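Timestamps Before Trajectories

By Naima Gaber
September 8, 2018

Most arguments about learning manipulation from demonstration are arguments about policies. People compare network depth, action spaces and loss functions. I think the larger share of failures sits upstream, in the software that decides which pose belongs to which image, and that this layer deserves the review we now reserve for planners.

Consider a two-handed recording. There is a camera stream from each gripper, a pose estimate for each gripper and often a head-mounted view of the operator's workspace. Every stream has its own clock. At Plalico we ran our first pipeline, Sendudham, for most of a year on arrival time: a message was stamped when the host received it. The logs looked clean. The replayed trajectories were smooth. The policies trained on them closed the fingers late, and we spent June tuning a controller that had nothing wrong with it.

The offset between the left image and the left pose was 71 milliseconds. At normal hand speed that is several centimeters of travel. No loss function will recover it, and a planner downstream will treat it as truth.

Fiducial markers help, but they are often used badly. A square marker on a gripper gives a pose in the camera frame. Viewed at a steep angle, it can also give two candidate poses that fit the corners almost equally well. A common library default returns the better of the two and discards the other. The estimator should pass both along with their residuals and let the filter choose using the previous state. We made that change in 40 lines. Of 224 episodes we had marked as operator error, 200 became usable.

The usual objection is cost. Calibration checks slow down collection, and a large enough dataset is supposed to average out the noise. Random noise, perhaps. A fixed delay is a bias – it points the same way in every episode, and more data only makes the model more certain of it.

My proposal is modest. Stamp at exposure. Store raw detections next to filtered poses. Refuse to write an episode whose clock offset has not been measured in that session. Wide-angle lenses need their distortion model saved with the episode as well, and a calibration file on someone's laptop does not count.
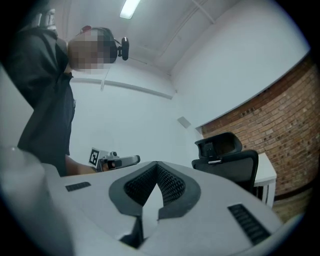
Two hand-held grippers, one carrying a fiducial marker, with the operator wearing a headset.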